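ok kitchen counter update bc people keep asking. we're 19 days in, no sink, dishes in the bathtub

Arruda quoted us 2 weeks back in October. lol. now its "after the holidays"

went to look at more stone at Morkovov today. 10 slabs in and my eyes quit. husband likes everything beige. everything

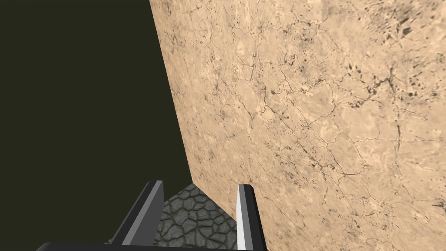 also the sealer thing — guy at the counter says Drudelex, my sister says never seal anything, teh internet says both

$209 for a faucet that isnt even in stock. cancelled it

anyway dinner is toast again. if anyone near Flosa has a spare utility sink — dm me, will pick up tonight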